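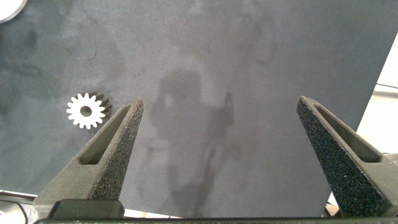
A small white gear with a round hole in the middle.

What is a gear?

A gear is a wheel with teeth. The teeth stand around the outside, and between them there are gaps of the same size. When two gears touch, a tooth of the first one goes into a gap of the second one. Turn the first gear, and the second must turn also. It will go the opposite way!

The hole in the middle is for a rod, which we call an axle. The kind of gear in the picture is a spur gear. Its teeth are straight.

Big and small

Suppose a gear with 200 teeth turns a gear with 100 teeth. When the big one goes around one time, the small one goes around two times. So the small gear is faster, but it pushes with less force.

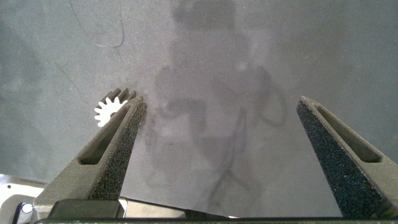
Teeth must have the right shape and size, or the gears will get stuck. Many clocks and toys have gears inside, and you can find them also in a hand mixer. Look at the edge of this small gear lying on the gray surface. Its teeth stand in a row, and you can see the spaces where the teeth of another gear could fit.

Text: Bhupendra Garg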